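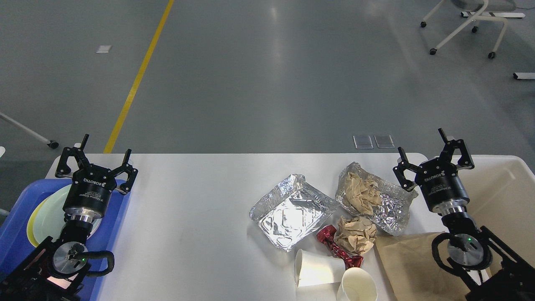
Ursina Pichler wrote in to say her gray floor at home went cloudy after one mopping and was it the soap. Almost certainly yes. Too much soap. So -- quick guide to washing an epoxy-coated floor, same steps I use on mine every week or so.

What you need

Soft push broom or dust mop
Flat microfiber mop, 2 pads
Two buckets
Dish soap, plain, no moisturizer in it
Warm water
Old towel

1. Sweep first. Whole floor, edges too. Grit is what scratches the shine off, and a wet mop just drags it along. Dust mop is better than a broom if you have one. Shake it outside.

2. Spots. Rust, tire marks, dried paint drips -- do these before the mopping. Warm water and a drop of soap right on the spot, leave it a few minutes, rub with a kitchen sponge. Soft side. No steel wool ever. If a paint drip won't move, try the edge of a plastic scraper held really flat.

3. Mix. One bucket warm water with a small squirt of soap, and I mean small. Other bucket plain water. No vinegar, it dulls the finish over time. Same for anything citrus. I had a bottle of Flinov floor polish in the cupboard and put that on once, took me a whole afternoon to get it off agian.

4. Mop in strips. Start at the far wall and back toward the door. Wring the pad out well, you want damp, no puddles. Rinse it in the plain bucket every strip or two. Change the water when it goes gray.

5. Second pass, clean pad, plain water only. This is the step Ursina skipped. So did I for years. The film you see when the light comes in low is leftover soap.

6. Dry. Towel under your feet and shuffle, or leave the door open. In November mine takes forever so I shuffle.

Already cloudy? Do step 5 twice, fresh water each time. Still cloudy, the top coat may be worn and mopping wont fix that. Test a corner with your hand -- if it feels rough there but smooth under a shelf, it's wear.

Oil spills: paper towels right away, blot, then soap. Dont let it sit overnight.

Hot tires can lift a coating too, so let the car cool down outside first. Next up is patching chips, when I get to it.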